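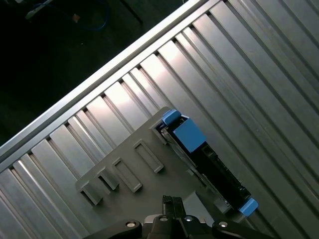
4.2 Evaluation of the Clarnero handling kit on the caddy task

The Clarnero kit is sold by Dondis as a ready package for small laboratories and repair workshops. It contains a gripper, a wrist camera, a mounting flange and a licence for the teaching software. We bought one kit at the normal price and received no support from the supplier beyond the printed manual and the public help pages. The purpose of this section is to report how the kit behaves on a task which is common in server refurbishment, namely the handling of hard-drive caddies, and to compare its results with the claims in the product sheet.

The work cell was built in the Thomas laboratory in September. The work surface is made of parallel aluminium profiles, so the position of a fixture can be changed quickly, but the surface is also bright and produces strong reflections in the camera. We decided not to cover it. A customer of such a kit will probably use the same type of table, and a test on a matt black sheet would give results which are too favourable.

The fixture is a grey plastic plate with one large cavity for the caddy and a row of rectangular slots beside it. In Figure 3, which is a single view from the wrist camera, the caddy is seated in its cavity and the jaw fingers are pointing towards the plate. The plate lies in line with the grooves of the table, while the camera sees both of them at an angle. This is the usual orientation in our trials. The manual recommends that the plate edges be parallel to the image border, but with our arm this brought the wrist joint near its limit and we abandoned it after the first day.

Each trial starts with the arm in a fixed home pose. The software must find the caddy, move to it, close the fingers on the body, lift it out of the cavity and put it back. A trial is counted as completed only when the caddy is again fully seated and the operator has not touched anything. We carried out 900 trials, always with the same caddy model and the default speed. The lamps above the cell were either on or off, and the order was decided before the session by a random list. Subbarao Joseph operated the cell during all sessions and wrote down each stop by hand, because the log file of the kit does not make a difference between a missed grasp and a stop for safety.

Out of the 900 trials, 74 were not completed. In 11 of these the caddy was lifted correctly but became stuck in a tilted position during the return. The remaining failures happened earlier, mostly in the detection step. The software reported a caddy pose which was shifted along the direction of the grooves, and the fingers then closed beside the body or pressed on its upper side. We found this error more often when the lamps were on. Our explanation is that the silver rail on the side of the caddy and the bright flat faces of the profiles look similar to the edge detector, and that both run in the same direction in the image. The light-blue latch block was a much better feature. When we limited the search window to the surroundings of this block, the shifted poses became rare, although we did not repeat the complete series with this setting and therefore do not give a rate for it.

For the detection part we also collected 1,773 camera images and labelled them manually. They were used to check the pose estimate alone, without arm movement. The kit allows export of the images only one folder at a time, and the file names begin again from zero after every restart. This is a small matter, but it cost us more hours than the labelling itself, and a buyer who wishes to train an own model should know it before the purchase.

The gripper hardware gave us less reason for complaint. The narrow fingers reach between the walls of the fixture without special tools, and the bolts on the linkage arms did not become loose during the test. The black linkage arms, however, occupy a considerable part of the lower corners of the camera view. Objects near these corners are hidden, and the teaching software does not mask the region by itself. We drew the mask by hand. The same operation in the Trula package, which we used in our earlier work, is done automatically during calibration – this is the function we missed most.

The product sheet promises a set-up time of one working day for a trained person. We needed two days and a half until the first completed trial, of which the larger part was spent on the calibration between camera and flange. The calibration target in the box is printed on thin card and does not stay flat. We replaced it with a print glued on a glass plate, and the calibration then converged at the first attempt.

Two limits of this evaluation should be mentioned. We tested one kit only, so we cannot say if the camera alignment differs between units. Further, we used a single caddy type with light-blue parts, and the result may be less good for a caddy which is black everywhere. A test with other types is planned with the same fixture, after the cavity has been changed to accept an insert.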